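Interview: Household Skills at the Dilville Centre

14 comments | 275 shares

Precious Lagman has taught the domestic skills course at the Dilville Centre for 18 years. The programme, which is open to adults preparing to live independently, has enrolled 1,339 learners under her direction. She received us in the teaching room in November, shortly before the afternoon session.

Ms Lagman explained that the first lesson is devoted to wiping down a table. "People expect to begin with cooking," she said. "We begin with a cloth and a spray bottle. Most of our learners have used both, but few have been shown how."

She asks learners to spray the cloth lightly and to fold it into quarters, so that a clean face is always available. A crumpled cloth, in her view, spreads crumbs from one side of the table to the other.

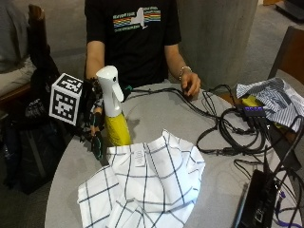 "I prefer a large cotton cloth to a sponge," she continued. "It can be boiled, and it dries overnight on a rail. Ours are washed after every session, without exception."

Her colleague Dindo Tolentino, who is responsible for supplies, confirmed that the centre keeps 200 cloths in circulation. Worn ones are set aside for floors and windows.

Asked whether the course would change next year, Ms Lagman said that a unit on laundry labels was in preparation. "Learners ask about the symbols every term," she said. "I should like to give them a full morning on it."

Share this article (275)
Comments (14)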